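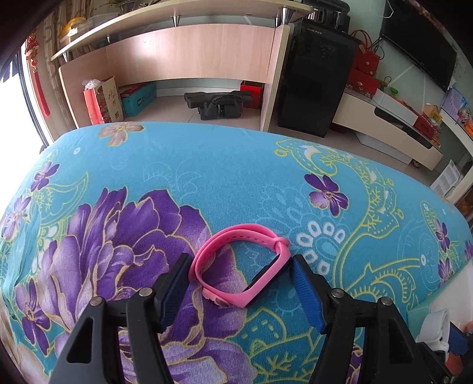
Pulseira de silicone cor-de-rosa sobre lençol florido. Divulgação

COMUNICADO DE IMPRENSA
Para divulgação imediata

Trikby lança programa de troca e recolha de pulseiras e relógios desportivos em Motmont

Motmont, 10 de julho de 2019. A Trikby, cadeia de lojas de artigos de desporto e bem-estar, abre hoje nas suas lojas de Motmont um programa de recolha e troca de pulseiras de atividade e relógios inteligentes usados. Funciona com qualquer marca. Com ou sem carregador. Com ou sem caixa.

A campanha chama-se Volta ao Pulso e fica em vigor até ao fim de outubro. Quem entregar um aparelho recebe um vale para gastar em loja. O aparelho segue depois para triagem na oficina da Drovov, parceira técnica da iniciativa, onde se decide se é recuperado, desmontado para peças ou encaminhado para reciclagem.

Porquê agora

Gavetas cheias. É essa a resposta curta. Num inquérito feito pela Trikby aos titulares do seu cartão de cliente, com 2549 respostas válidas, uma parte grande dos inquiridos disse ter em casa pelo menos uma pulseira de atividade que já não usa. Motivos mais referidos: bateria que deixou de aguentar o dia, correia partida ou gasta, troca por modelo mais recente, perda do carregador. Muitos não sabiam onde entregar. Outros tinham receio de deixar dados pessoais na memória do aparelho.

O programa foi desenhado a partir destas respostas. Três perguntas voltavam sempre: onde entrego, o que recebo, o que acontece aos meus dados.

Como funciona

O cliente dirige-se ao balcão de apoio de uma das cinco lojas aderentes e entrega o aparelho. Não é preciso talão de compra. O funcionário regista a entrega, verifica se o aparelho tem a bateria inchada ou o vidro partido (nesses casos vai para um contentor próprio) e emite o vale no momento.

Os vales são de dois tipos. Para aparelhos completos, que liguem e carreguem, o vale é de 5 euros. Para aparelhos avariados, sem correia ou sem carregador, é de 3 euros. Ambos são válidos em toda a gama, excepto cartões-presente e inscrições em provas, e podem ser acumulados. Um vale por aparelho, máximo de cinco aparelhos por cliente.

São aceites pulseiras de atividade, relógios inteligentes, relógios com GPS e bandas de frequência cardíaca. Correias soltas tambem, embora sem direito a vale. Não são aceites relógios mecânicos, auscultadores nem telemóveis.
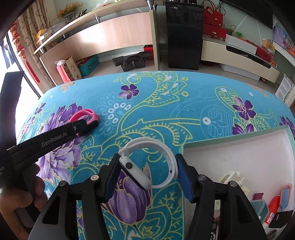 Relógio inteligente branco com bracelete clara. Divulgação

O que acontece aos dados

Cada aparelho é reposto nas definições de fábrica antes de sair da loja, sempre que seja possível ligá-lo. Os que não ligam seguem em saco selado e numerado para a Drovov, onde a memória é apagada ou a placa destruída. O cliente pode pedir comprovativo, que chega por correio eletrónico no prazo de 5 dias úteis.

A Trikby recomenda, mesmo assim, que cada pessoa desligue o aparelho da sua conta antes de o entregar. Folheto com os passos para os modelos mais comuns disponível no balcão e na página da campanha.

Segunda vida

Os aparelhos recuperados não vão ser vendidos. Vão para a Associação Layug, que organiza caminhadas e aulas de ginástica para maiores de 65 anos em Motmont e nas freguesias em redor. A associação pediu pulseiras simples, leves, com correia macia e fácil de fechar, para os participantes poderem acompanhar os passos entre sessões. A meta para esta primeira edição é entregar 100 aparelhos à Layug até ao final da campanha.

Cada aparelho doado leva correia limpa ou nova, carregador compatível e uma folha de instruções em letra grande. A Drovov dá garantia de três meses sobre a bateria. Haverá também sessões de apoio na sede da Layug para quem nunca usou um aparelho destes: como carregar, como ler os passos, como acertar a hora quando muda.

Os que não puderem ser recuperados são desmontados. Ecrãs e baterias em bom estado ficam como peças para reparação. O resto é entregue a um operador licenciado de resíduos eletrónicos. As correias de silicone são separadas por cor e trituradas, num ensaio que a Drovov está a fazer para tapetes de treino. Resultados mais para o fim do ano.

Reparar antes de trocar

A Trikby aproveita a ocasião para lembrar que nem todos os aparelhos precisam de ser entregues. Durante a campanha, as lojas aderentes oferecem um diagnóstico gratuito, sem marcação, de manhã. Substituição de correia, fecho ou passador feita na hora, mediante stock. Substituição de bateria a cargo da Drovov, com orçamento prévio; o cliente decide.

Alguns conselhos da equipa de loja para prolongar a vida de uma pulseira:

Lavar a correia de silicone com água morna e sabão neutro, secar bem antes de voltar a pôr.
Evitar protetor solar e repelente em cima da correia, mancham e ressecam o material.
Não deixar a bateria ir a zero durante semanas. Quem guarda o aparelho no verão deve deixá-lo a meia carga.
Limpar os contactos de carregamento com um pano seco.
Tirar a pulseira algumas horas por dia, a pele agradece.

Lojas aderentes

As cinco lojas Trikby de Motmont: Centro, Estação, Mercado, Ribeira e Parque Norte. Horário habitual de cada loja. A loja da Ribeira encerra para obras na segunda quinzena de agosto, nesse período as entregas devem ser feitas na loja do Mercado. O alargamento a outras localidades será avaliado depois de outubro, consoante a adesão.

Empresas, escolas e clubes que queiram fazer recolha interna podem pedir um contentor através da página da campanha. Recolha sem custos dentro do concelho. Neste caso não há emissão de vales, mas a entidade recebe um relatório com o número e o destino dos aparelhos entregues.

Sobre a Trikby
A Trikby comercializa artigos de desporto, caminhada e bem-estar, em loja e online. Tem sede em Motmont.

Sobre a Drovov
Oficina especializada na reparação de pequenos aparelhos eletrónicos. Presta assistencia técnica a particulares e a lojas.

Sobre a Layug
Associação sem fins lucrativos dedicada à atividade física na terceira idade. Caminhadas, ginástica e hidroginástica durante todo o ano.

Contacto para a imprensa
Gabinete de Comunicação da Trikby, Motmont. Pedidos de imagens em alta resolução, visitas à oficina e regulamento completo da campanha através do formulário de imprensa, na página da empresa.

Nota: os valores dos vales incluem IVA. Campanha limitada ao stock de vales emitidos.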